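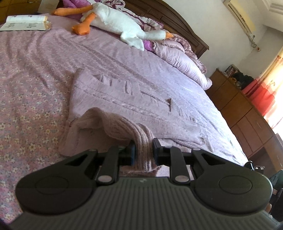
Namham Shared Workshop Forum
Members' Builds > Grippers and Hand Tools
Thread: Hand-held gripper, jaw slip on knitted fabric

a_carrilho
Posted 09:14

Members are invited to comment on the second version of the hand-held gripper, built at bench 19 during July. The linkage now runs on new pivot pins and the jaws close fully. On ribbed knitwear the grip is satisfactory at a corner. On flat bedspread material the jaws slide off in a good share of attempts: 21 failures out of 79, by my log. I should be grateful for advice on jaw facing before I cut further parts.

Arnaldo Carrilho

holmont_bench
Posted 09:52

Please state the closing force and the method by which it was measured. The log is of limited use without this.

a_carrilho
Posted 10:20

The force was taken with a luggage scale hooked over the jaw tip. The mean reading was 54 newtons at full squeeze. I accept that the method is crude.

G.Torres
Posted 11:05

I would advise against any increase in force. My own version, built to the Nogueira drawings, marked a wool blanket permanently at a lower setting than yours. A softer facing of greater width should be tried first. Silicone sheet is held in the workshop store, second drawer, and may be signed out in the usual way.

Glória Torres

holmont_bench
Posted 11:31

I must disagree with the previous post. Soft facings roll the fabric out of the jaw when the tool is tilted. A fine tooth pattern, filed shallow, holds better and does not wear out within a month.

G.Torres
Posted 11:48

Teeth catch on loops. The member has said that knitted goods are the main use.

gridby
Posted 13:40

Has play in the linkage been ruled out? On my build the two jaws met about 2 mm out of line and I spent weeks changing facings to no effect. Close the jaws on a strip of paper and pull from each side in turn.

a_carrilho
Posted 16:25

The paper test has been carried out. The strip pulls free on the left and is held on the right. I shall shim the left pivot and repeat the trials on the same bedspread before deciding on a facing.

holmont_bench
Posted 16:37

Noted. Kindly post the revised figures with the force reading, and use a proper gauge. One may be borrowed from the metalwork room.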